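October
By Eyerusalem Bogale
3 min read

Wavberg Community Workshop, Zevside entrance: monthly safety check with comments

I did this check in the morning before the first members came. Mirta Salinas had the previous one, and her open points are carried over with the word "again".

1. Entrance and corridor
Door closes by itself: yes.
Emergency light works on battery: yes, tested with the button.
Corridor free: no, again. Bicycles stand at the left wall. The path is still wide enough for one person but not for a stretcher. Please use the rack in the yard.

2. Fire equipment
Extinguishers: pressure needle in green, seal in place, tag signed. The one near the kiln room hangs too high for short members, me included. I ask to move it lower.
Fire blanket: in its box, but the box is hard to open. Bekent will bring a new one.

3. Electricity
Extension cords: 2 removed, with damage on the outer cover near the plug. I cut the plugs off so they can not come back.
Main switch label: readable.
Load on the drying shelf circuit: the heater is 500 watts and the shelf lamp 100 watts. Acceptable. Do not add a kettle.

4. Fasteners and moving joints
Every bolted joint on shared equipment must be looked at from close distance, and touched only when the power is off. Look for a screw head which stands higher than the others, and for rust powder around a pivot.

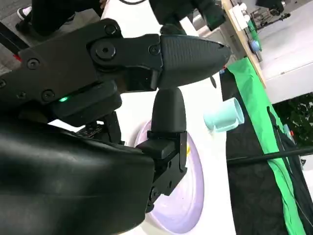 Item 4: pivot joint and plate screws.

The Yule bench vise had a loose jaw screw. I tightened it and marked it with paint, so next month we can see if it turned. The hinge on the paper cutter guard is stiff and wants oil.

5. First aid
Plasters: more than 4 packs, good.
Eye wash: date is still valid, but the bottle was behind the paint cans. Moved to the front.
Burn gel: missing, again. Mirta wrote this also last time. I have now ordered it myself.

6. Result
Workshop may open. Corridor and burn gel stay open points until they are signed by Mirta or me.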